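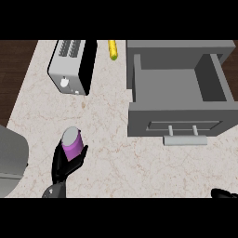
Győző Pálfi wrote to us that he joined for real motors and was annoyed to spend his first month in front of a simulator, and he asked if new members could skip that part. They can't, but the rest of his questions were good ones, and most of them are answered on this page.

Do I have to start in simulation?
Yes. Every new member works in Jero, our simulated kitchen, before touching the arms in the lab. You move to hardware after you have finished 3 tasks and another member has looked over your code.

What are the tasks?
They change each term. The current list has cup placing, drawer opening and toaster loading. Cup placing is the usual first one. You pick up the cup with one arm, carry it over the counter and set it down upright at a marked spot. Drawer opening is harder than people expect, so leave extra time for it.

Why does the kitchen have two arms if cup placing only needs one?
The same setup is used for all tasks. Keep the idle arm parked near its own side of the counter. If it touches anything during a run, the run does not count.

Do the objects stay in the same place?
No. Jero moves them a little at every reset, and it also changes the items that have nothing to do with your task. Code that relies on fixed positions will pass once or twice and then fail. Test with at least ten resets before you ask for a review.

Do I need my own computer?
No. The lab machines have Jero installed. If you want to work at home, the install notes are in the Eltik folder on the club drive. Older laptops run it slowly. Turning off shadows helps.

How much programming do I need to know?
You should be able to write a loop and a function in Python. If you can't yet, come to the beginner sessions in the first half of the term. You can log practice runs by driving the arms by hand in the meantime.

What happens to the practice runs?
They go into a shared set that anyone in the club can train on. Last year's set ended at 1,368 runs. Please label failed runs as failed and leave them in. Delete a run only if the recording itself is broken.

Where do you meet?
Room 141, from 4:30 p.m. The door closes at 7. Simulator seats are first come, first served, and hardware time has to be booked on the sheet.

Is there a competition?
We enter the Vinwood student challenge as one club team. The first round is in November and is held entirely in simulation. Members who have passed cup placing can be on the team.

What does it cost?
Membership is free. Travel to the Vinwood final is shared between the students who go.

My gripper closes, but the cup slips out when I lift it. What should I check?
Check the approach height first. Most slips come from closing too near the rim. Next, slow the lift. If it still slips, post your log in the Sepp channel with the reset number, and include the settings file.

Can I join in the middle of the term?
Yes, but you will probably miss the November round. Send us a message with your name and grade and we will set up your login.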